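Cubbies, round two

Quick one tonight, it's nearly 11 and I still have laundry in the machine.

So the cubby unit. The one from the hallway, dark sides, white floors, bought used back in September from Nadja Rüegg two floors up. Nadja called it a Vasmont, I can't find a label anywhere, whatever. It held everything. Scarves, dead batteries, a bag of other bags. Last week I pulled the lot out onto the rug and swore I'd only put back what we use.

Mostly done! Hats in the top one. Dog stuff next to it. Mail gets one compartment and when it's full I have to open it, that's the rule, we'll see. The shelf pins were a pain, 18 of them in a jam jar and two sizes mixed together. Moved one shelf three times becuase the tall rain boots wouldn't fit, then they fit fine lying down.

Then the bottles. We go through a stupid number of them, half finished, no caps, left on the stairs, by the bed, in the car. So one small compartment is now for water bottles only. You come in, you park it there, it gets emptied or refilled before bed.
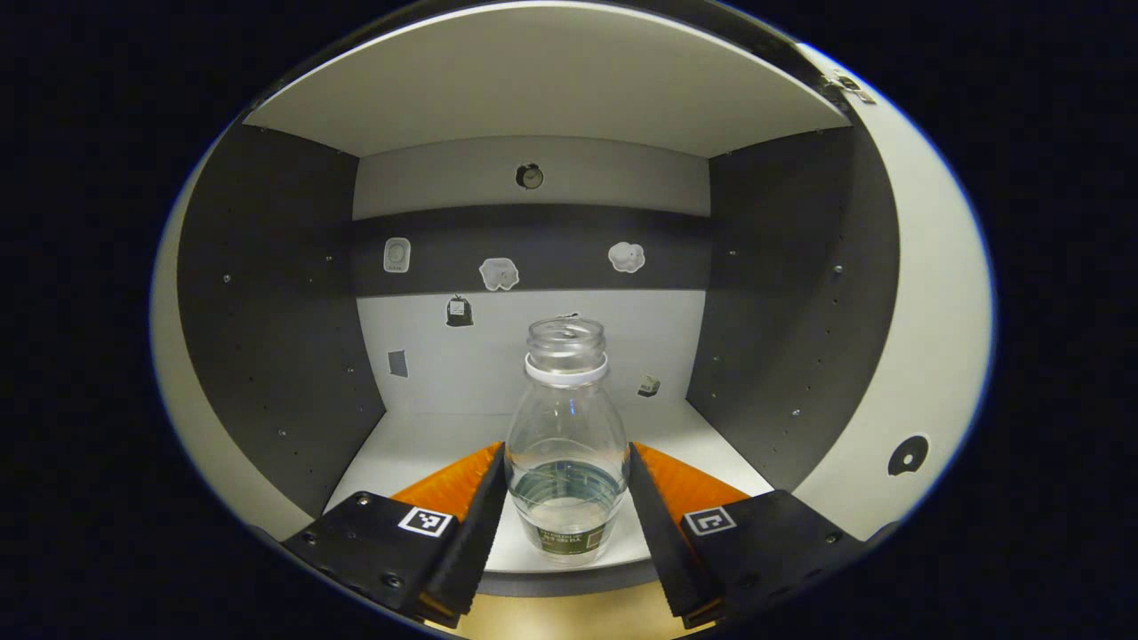 How deep should a cubby be for bottles? Deep enough that a bottle stands up with a bit of room behind it, and no deeper, or you'll lose things at the back.

Ours is fine for that. I thought about a tray for the drips, Öberg had one I liked but it was an inch too wide. Using a folded dish towel when I remember. Wipe the floor with a damp cloth, dry it after, go easy around the screw holes.

Still to do: the bottom row. It's all cables and one roller skate. Also the side panels show every bit of dust, didn't think of that when I said yes to dark gray. Microfiber cloth works ok, paper towel just leaves fuzz.

Might get 2 baskets for the bottom if Basuna still has the plain ones. Will measure first this time. Ok, laundry's beeping, more when teh skate finds its partner.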